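2021-12-29

Baiba Pētersons had the shop keys in her teeth and a box of grinders on her hip when the phone went.

"Gelik Smoke & Pipe, we're not open."

"You're the one with the Mernik?"

She put the box down. Took the keys out of her mouth. "Who's asking."

"Raudsepp. My dad made it."

Back room, top shelf, behind the rolling trays. A water pipe in smoke-colored glass, tall as a toddler, with a little glass fish blown inside the chamber. Mernik was what the old man called that whole run. It came in with the November stock from an estate sale out in Ovcombe, wrapped in a bath towel. No box. She'd stuck a $41 tag on it and then looked it up that night and took the tag off again. Didn't sleep much.

"I've got one," she said. "Fish is chipped."

"Left fin."

"Yeah."

"I did that. I was 5."

Long quiet. Somebody's truck backing up outside, beep beep beep. She should of hung up. Rent was due, the lighter guy wanted paying, and a collector in another state had already offered her $2,613. Not 2,600. He'd thought about that thirteen.

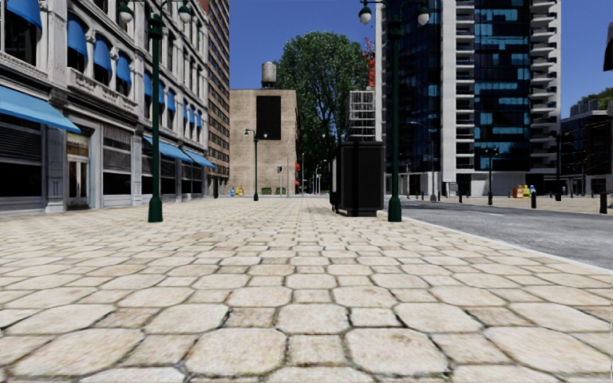 "I can't match what people are giving for them," Raudsepp said. "I just want to see it. Before it goes."

"It goes today. Pickup's at 2."

"I can be there by noon."

Fine – noon. She wrote it on her hand.

He was early. Smaller than his voice, wet shoes, a coat with one button. She'd already put the pipe on the counter, on the same bath towel, and he didn't touch it for the longest time. Just bent down and looked at the fish.

"He never smoked," he said. "Not once. He liked the bubbles."

"You want to hold it?"

"I'll drop it."

"You won't drop it."

He picked it up. Carried it over to the sink in back like it was asleep, and she ran the tap for him, and he filled it up to the line. Then he put his mouth to it, no bowl in, nothing lit, and pulled. The water went up around the fish and the fish looked like it was swimming, chipped fin and all. He did it agian. He was laughing, sort of.

The phone rang out front. The collector, probaly, wanting to know about parking.

Baiba let it ring.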